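Prollano Regional Government to Move Market Policing to a Single Night Command

PROLLANO — The regional government of Prollano said on Friday that responsibility for security at the Skasametti and Comance trading districts will pass to a single night command in January. The decision follows a meeting between the regional cabinet and delegates of the market associations.

Under the present arrangement, each district reports to a separate police division. Calls made after closing time are logged twice and assigned once, and the handover between divisions is done by telephone. The new command will keep one log and one duty roster for both districts.

Staffing and equipment

The command will have 78 officers, drawn from existing divisions. No new recruitment is planned in the first year. The government has approved the purchase of 300 handheld radios and the repair of street lighting on three access roads — the Dambrauskienė road will be completed first.

Registration of traders

Some 4000 stallholders hold permits in the two districts. Permits remain valid and do not need to be exchanged. Holders will be asked to confirm a contact number and the location of their stall at the district office.

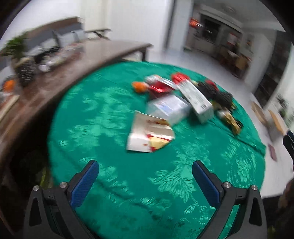 Next steps

The draft order goes to the regional assembly for approval. Market associations may submit written comments to the Office of Internal Security before the vote. Opening hours in both districts are unchanged.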